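The Slow Mile

On the towpath at Girville, at an hour when the streetlights are still on, thirty-odd pairs of shoes shuffle on the gravel. A few people stretch. Most just talk. Then Heather Tawhiri claps twice and the whole crowd sets off at a pace a toddler could match, and it is wonderful!

Tawhiri started the Slow Mile group last September, after years of coaching people who kept quitting by week three. Her regulars had strong legs and good intentions, but they went out too hard, got sore and stayed home. So she cut the pace until everyone could chat in full sentences, and she kept it there for 6 weeks before letting anybody speed up.

The sign-up sheet now has 615 names on it. Some come from as far off as Civholm, and one family, the Jääskeläinens, brings three generations (the grandmother sets the rhythm, and woe to anyone who passes her).

Liên Đồng joined after a knee operation. She had been a keen hill runner and hated the first few sessions. "I kept checking my watch," she told me. "Then one morning I forgot to put it on, and I went farther than I had all year." She has since logged more than 1486 minutes on the path, and she is back on the gentle slope behind the Jaler mill, grinning the whole way up.

The strength work is just as modest. Twice a week the group does squats to a bench, wall push-ups and a long, wobbly attempt at standing on one leg. It takes 15 minutes and everyone is laughing by the end. Tawhiri adds a little load only when a move feels dull.

Food gets the same treatment. There are no banned lists, just a nudge toward a proper breakfast after the walk: eggs, oats, beans on toast, whatever you'll look forward to. I had seconds.

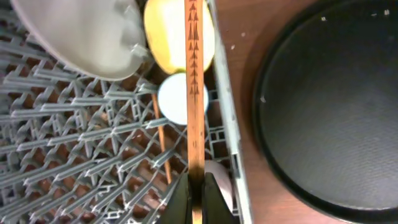
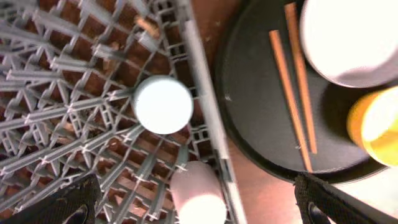

How often should a beginner walk to build up fitness?
Three times a week is a good start, with a rest day between outings. Keep the pace easy enough to talk, and add a few minutes to each walk once the current distance feels comfortable.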